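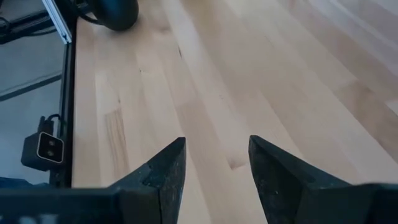
Worktop, Harnbridge bench room: strip surface at the left-hand edge (item 3).

HARNBRIDGE BENCH ROOM
WORKTOP AND FURNITURE MEETING
Minutes of the April meeting

Present: bench room manager (chair), stores officer, joinery technician, site services officer, user representative (minutes).
Apologies: health and safety adviser. Written comments were received and are noted under items 4 and 6.
The meeting opened at 10.05 in the bench room.

1. Minutes of the previous meeting

Agreed as a correct record, with one change. Under "Stools", the word "replace" should read "repair". The stores copy has been corrected.

2. Matters arising

2.1 Drawer runners. The replacement runners have been fitted to the lower drawer. The upper drawer still catches when fully loaded. Joinery to look again. See action list.

2.2 Felt pads. Pads delivered and fitted to all stools. The adhesive is weak on the painted feet and the user representative asked that screw-on pads be priced. Agreed.

2.3 Lighting. Site services reported no progress on the blind for the side window. The order was placed against the wrong cost code and returned. It has been placed again.

3. Condition of the main worktop

3.1 Joinery presented a note on the main worktop. The top is made up of long parallel strips of pale wood, glued edge to edge. The species is not given on the delivery note. It looks like maple, and will be entered in the furniture register as "pale hardwood, species to be confirmed". Tagle, who supplied it, have been asked.

3.2 Dimensions were taken for the register: 1365 mm across the front, 30 mm thick. The depth was not recorded at the time because of the fixed shelf at the back. Joinery to add it.

3.3 Colour. The strips range from creamy white to a warm beige, and there are darker streaks and small knots. The user representative had asked whether the darker strip along the left side, just in from the edge, was a stain or a repair. Joinery's view is that it is the natural colour of that piece of timber. The register has no entry for a repair to the top. No work is proposed on that strip.

3.4 It was noted that the surface looks very different according to the light on it. Where strong light falls across the top the wood reads as almost white and the grain is hard to make out. Future inspections are to be done with the main lights on and the blind down, once there is a blind.

3.5 Joinery checked the glue lines by hand along the full width of the front. One joint near the right-hand end could be felt with a fingernail. No movement was found when the joint was pressed from below. The joint has been marked underneath in pencil with the month, and will be checked again at the next inspection.

3.6 Stores asked whether the top should be turned over. Joinery advised against this. The fixing slots are cut on the underside and would have to be filled, and new ones cut on what is now the upper face. The meeting agreed to leave the top as it is.

4. Finish

4.1 Two options were considered: leave the present finish and clean only, or sand lightly and re-oil.

4.2 Stores has a part tin of Presine oil, left over from the shelving. Joinery considers it suitable for the top but has asked for a test patch on the underside first. There was some discussion of whether the oil would darken the palest strips. The shelving was a different timber and gives no useful comparison.

4.3 The health and safety adviser's written comment was that oily cloths must be laid flat outdoors to dry and must not go in the bench room bin. This was accepted without discussion and will be added to the work sheet.

4.4 Agreed: test patch first. If the colour is acceptable to joinery and to the user representative, the top is to be lightly sanded along the grain and given 2 coats. If it is not, the top is to be cleaned and the question brought back to the next meeting.

4.5 Site services asked how long the top would be out of use. Joinery could not give a firm figure until the test patch has been seen. Users are to be told by notice on the door, and the side bench is to be kept clear for them while the work is done.

5. Surface protection in daily use

5.1 The user representative reported complaints about grit under equipment. Items with hard bases are being slid across the top when they should be lifted.

5.2 Stores proposed a full-size rubber mat. Joinery objected that a mat left down would trap dust and would leave a visible outline on pale wood. The mat was not agreed.

5.3 Agreed in place of the mat: a soft brush on a hook at the left-hand end of the bench, and the top to be brushed down at the end of each session. Brushing is to follow the line of the strips. The dustpan from the store may be used until a second one is bought.

5.4 Cables. Cables are to be led off towards the back of the top and kept clear of the front edge. Stores has a box of soft ties which can be used for this. Clips are not to be screwed or stuck to the worktop. The meeting discussed a cable slot at the back and took no decision.

5.5 Tape. Masking tape may be used on the top for marking out and is to be lifted the same day. Stronger tapes are not to be used on the wood. The user representative asked for a list of permitted tapes. Stores will add one to the inside of the cupboard door.

6. Spare bench from Prirnier

6.1 The Prirnier site is clearing a room and has offered a bench of similar height. Site services has seen it. The frame is sound and the top is poor, with deep cuts at one end.

6.2 Joinery would accept the frame without the top. Stores pointed out that storing a bare frame takes as much floor as storing a bench, and that the corridor cannot be used. The adviser's written comment also ruled out the corridor.

6.3 No agreement was reached. Site services is to ask Prirnier by what time the room must be clear, and whether the frame comes apart.

7. Inspection interval

7.1 The worktop has been inspected when somebody has thought of it. The meeting agreed a fixed interval of 4 months. The inspection will cover glue lines, fixings, edges and finish, and will be entered on one line in the register.

7.2 The register is at present kept in two places. The stores copy is to be treated as the master. The bench room copy is to be marked "for reference".

8. Any other business

8.1 The clock in the bench room is nearly an hour slow. Site services to reset it.

8.2 The user representative asked for the vice key to be returned to its hook after use. Noted.

8.3 Stores is short of fine abrasive sheets. An order will go in with the screw-on pads.

Actions

Joinery: refit upper drawer runners; add worktop depth to register; oil test patch on underside; recheck marked joint at next inspection.
Stores: price screw-on pads; order abrasive sheets; put up brush and hook; list of permitted tapes; chase Tagle for species.
Site services: blind for side window; enquiry to Prirnier; clock.
User representative: door notice, once the test patch has been seen; mark bench room register "for reference".

The meeting closed at 11.20. Next meeting to be held in the bench room, or in the store if the worktop is being oiled.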